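The white bin that fixed my kitchen table (a thread, get comfortable)

1/ I have been promising to write up the catch-all bin for weeks, and it's June now and I have iced coffee and a free hour, so let's go. It's a plain white plastic container with ribbed sides and rounded corners. It lives on the table. I love it more than is reasonable. 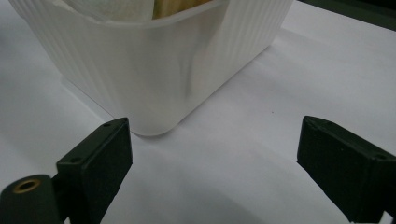 2/ A reply came in before I'd even gotten to the second post, asking whether a bin left out on the table doesn't turn into one more pile, only with walls. Fair! Mine did, twice. The third try has lasted, and the rest of this thread is pretty much what I changed.

3/ First thing was giving up on lids. I had a lidded box from Fuvholm before this one, very handsome, and everything ended up sitting on top of the lid, because of course it did. If my hands are full I'm not opening anything. Open top, always.

4/ Second was the height. You want to be able to see what's in there from across the room without standing over it. In mine right now there's something white and soft poking up over the rim, and next to it a flat tan piece, and I know exactly which chores those are. In a deep bin they'd have been down there until Thanksgiving.

5/ Rounded corners, by the way, are worth looking for. I had a square one with tight little corners inside and the crumbs moved in and signed a lease. A rounded one you can wipe in a single pass with a damp cloth and go on with your evening.

6/ The ribs I picked purely for looks, I'll admit it (white on a white table can be a bit hospital, and the lines help). They do catch dust. An old soft toothbrush and a drop of dish soap every couple of weeks, rinse, towel, back on the table before the coffee's done.

7/ Now the rule, which is the only part that matters: it gets emptied at 6 every evening. All of it, right down to the bottom. I put on one song and walk things back to where they live, and if something doesn't live anywhere then that's tomorrow's problem and it goes on the stairs. (The stairs are a separate thread. Please don't ask about the stairs.)

8/ Things I don't let in: mail, keys, anything with a cord, anything that spills. Mail especially! Mail is heavy and flat and sinks, and then you're digging for a water bill under the dish towels. Mine goes in a Trorer letter rack by the door and I've been so much calmer.

9/ Someone will want to know where the bin's from and I'm sorry to say I don't remember. I've seen very similar ones at Zivau in the bathroom section, which is a good tip in general, since the bathroom bins are often the same shape as the kitchen ones and cost less.

10/ If you're starting from a truly buried table, don't buy anything yet. Use a cardboard box for a couple of weeks, any box, and see how full it gets by evening. I'd have bought one twice this size and filled it, I know myself.

11/ OK my coffee's gone and it's nearly time to empty the thing. Tell me what's in yours, I'm nosy and I want to hear it.

Comments

plumandthistle
We do this but by the back door, for everything that has to go out to the garage. Same problem with lids!! I took ours off and put it under the bed and never missed it.

Győri kitchen
The toothbrush tip, thank you. I've been going at mine with a sponge and it just skates over the ridges.

marlowe_at_home
What happens when you're not home at 6? My evenings are all over the place.

plumandthistle
@marlowe_at_home we do ours after supper, whenever supper is. Some nights it's very late.

tidyish
I want the stairs thread.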